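Laboratory Notebook, Household and Shop Tasks
Saturday, November 28, 2020
Entry by: Negin Bahrami
Subject: Unpacking and repacking of small boxed goods, two-arm station

Purpose. The Kurnlow review asks for a written position on whether the current station can take over any part of the returns bench, where staff open small cartons, confirm the contents and close them again. The work is light and repetitive. It is also full of cords, paper and thin cardboard, and our earlier entries on folding and table clearing say very little about those materials.

Setup. Floor-level work area on the green cloth. Both arms fitted with the two-finger grippers, wrist cameras on. Finger pads were wiped down before the session. Control software is the Brunine build from earlier in November, unchanged. Force limit on the fingers was left at the low setting after the crushed carton recorded in the previous entry.

Task A, power adapter carton. The target sequence is: open the lid, remove the adapter and cord, leave the paper in place, return everything, close the lid. The lid is within reach of the present system provided the box does not slide on the cloth. The second arm should be used to brace the box, and this ought to be written into the procedure.
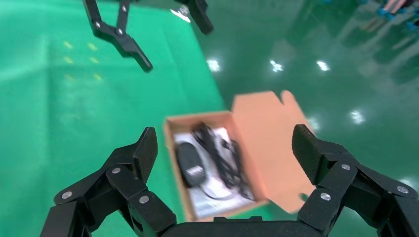
The cord remains the principal difficulty. An adapter has a definite shape and can be grasped by its sides. A coil does not, and the planner treats it as a solid until it moves. When the fingers close on one turn of the cord, the remaining turns may follow or may stay behind, and the system has no reliable means of telling which. A person at the returns bench settles this by feel and does not pause over it.

Paper is a lesser problem. The pads will pick up a loose sheet together with the item above it, and for the bench this would count as an error even if the item itself is handled correctly. Baláž has suggested a shallower approach angle. I agree that it should be tried before any change of pad.

Task B, corded mouse. The mouse body is well suited to the gripper in width. The concern is the trailing cable. The present routine plans for the mouse and ignores the cable, so that any lift brings an uncontrolled length of cord across the work area. Repacking requires that the cord be gathered first, with one arm holding the mouse and the other collecting the loops.

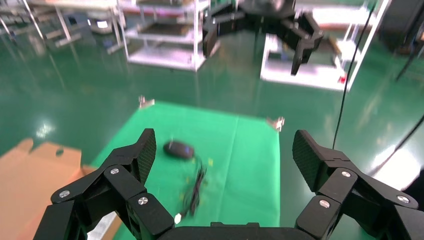 Task B. Mouse and cable on the mat, both grippers open.

Assessment. For the purposes of the review, I would state the position as follows. Opening a carton and lifting out a rigid article may be offered as a supervised trial. Gathering a cord, returning it to the carton and closing the lid over it should not be offered at this time. The staff at the bench would spend more effort correcting the machine than doing the job themselves. The same applies to the household case: a machine that can empty a box but cannot put the charger back in it is of limited use in a home.

Actions.
Repeat Task A with the second arm bracing the box, 11 attempts, same force limit.
Shallower approach angle over the paper (Baláž).
Obtain the Zallex pad samples, softer grade only. Hold them until the angle test is complete.
Add cord length to the object sheet. It is currently recorded for 3 items.
Check the left wrist camera mount for play before the next session.

Open question: whether a cord tie applied by staff beforehand would be acceptable to Kurnlow. To be raised at the review.

N.B.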